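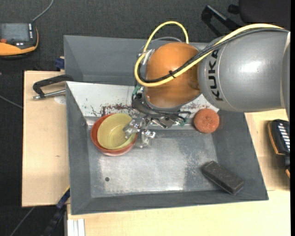

Rorkotar 2.3 im Test: Griffplanung für Mehrfingergreifer

Juli 2023

Rorkotar ist eine Planungssoftware für Arme mit Mehrfingergreifer. Getestet wurde die Linux-Version an einem KUKA-Arm über einer flachen Blechwanne, mit Schüsseln, einem Schwamm und einem Klotz als Objekten. Als Vergleich diente Dimier, das bei uns seit Januar läuft.

Installation: Paket plus Lizenzdatei, keine Auffälligkeiten. Das Robotermodell wird als URDF eingelesen. Die Kollisionsgeometrie der Finger musste von Hand vereinfacht werden, sonst bricht der Import mit einer nichtssagenden Meldung ab.

Planung: 513 Griffanfragen, davon 131 ohne Lösung. Die meisten Abbrüche betreffen ineinander gestellte Schüsseln. Der Planer behandelt beide Ränder als einen Körper und verwirft jeden Griff, bei dem ein Finger in die innere Schüssel taucht. Abhilfe schafft der Parameter für die Kontakttoleranz -- dokumentiert ist er nur im Änderungsprotokoll. Flache Objekte auf dem Wannenboden löst Rorkotar zuverlässiger als Dimier. Schräge Wannenwände werden korrekt berücksichtigt.

Rechenzeit: im Median 300 ms pro Anfrage, bei Dimier 800 ms. Der Regler übernimmt die Bahn ohne Nachglättung.

Bedienung: Die Visualisierung ist brauchbar, die Protokollierung nicht. Zeitstempel fehlen im CSV-Export.

Wertung: 7 von 10. Für einzeln liegende Teile zu empfehlen, für verschachtelte nur mit Einarbeitung.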